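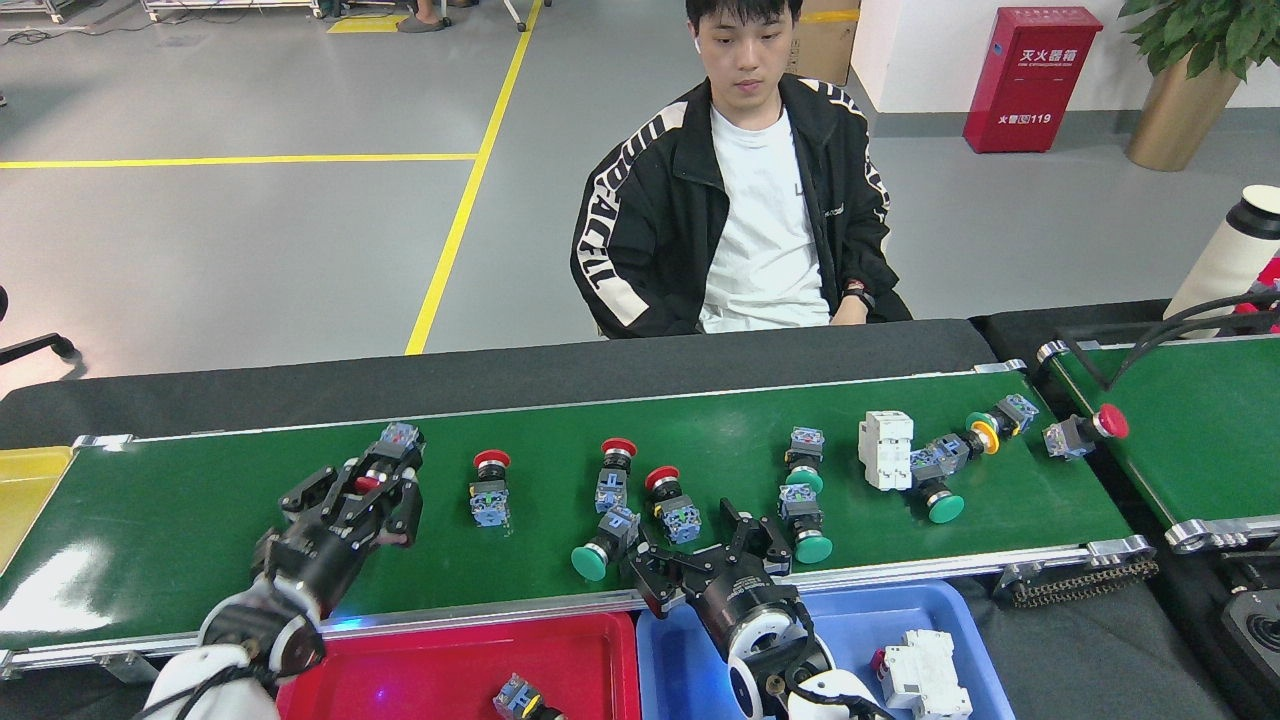 Question about earphones and noise on long shifts. I've been doing bench and line work for a fair while and I've worn one thing or another in my ears for most of it. Lately I've gone down to a single earbud, right ear only, same as the bloke sitting at the green conveyor in the photo, and I find it a lot less tiring than wearing both. I can hear if somebody calls out and I still get my podcasts. My partner reckons it will wreck the hearing on that side because I turn it up to make up for the missing one. Does anyone know if there's anything in that? I'm using a pair of Belimecks, the cheap ones.

kettlebridge
Your partner has a point. With one ear open to the room you tend to creep the volume up and not notice. Set it in a quiet room before you start, then leave it alone for the whole shift. If you can't follow the podcast at that level the room is too loud for podcasts.

Also swap sides at lunch. I do it for comfort as much as anything.

mallee_root
We're not allowed anything in the ears at our place. Came in last February. Before that half the floor had them in. Took me a couple of weeks to get used to it and now I don't miss it. You end up talking to people.

tinsnips134
Depends who you end up talking to.

OP, what sort of noise is it? Steady hum or banging? I was in a joinery for years and you'd be mad to wear ordinary earbuds in there. They don't block much and then you play sound over the top. Get proper plugs or muffs. If it's a quiet room with a motor ticking over, one earbud at low volume isn't going to hurt anybody.

Original poster
Steady hum, no banging. You can hold a normal conversation across the bench without raising your voice. The Belimecks don't seal very well so I do hear everything around me. I've got the volume a bit over halfway.

kettlebridge
Halfway on what, though? The slider on the phone doesn't tell you much. Halfway on mine is louder than full on my daughter's. Some phones keep a log of headphone levels, have a look in the settings.

ozone_layer
I'll disagree with the swapping sides advice. If one ear is already sore or a bit blocked, give it a few days off and don't just share the problem around. I had an infection from earbuds I never cleaned and the doctor told me to stop wearing them altogether until it cleared up. Cost me $271 by the time I'd paid for the appointments and the drops. Clean your tips, people.

kettlebridge
I never said swap with a sore ear. I said swap for comfort.

ozone_layer
Fair enough.

paddock2
Went through three brands. Trodent hurt after an hour, Gelesier kept falling out when I looked down, and I've settled on the Orlandini ones with the foam tips. They do block a lot more, so check with your supervisor before you buy anything like that.

mallee_root
Foam tips would have got you sent home at ours even before the ban.

Original poster
Thanks all. Found the log on the phone and it was higher than I would have guessed, so I've dropped it a few notches and will see how I go. I'll look for some foam tips for the train but stick with the loose ones at work. Does anyone know if the Orlandini tips fit other brands?

paddock2
They fit my old Trodents with a bit of a shove. Couldn't tell you about Belimeck. Take one in to the shop and try it.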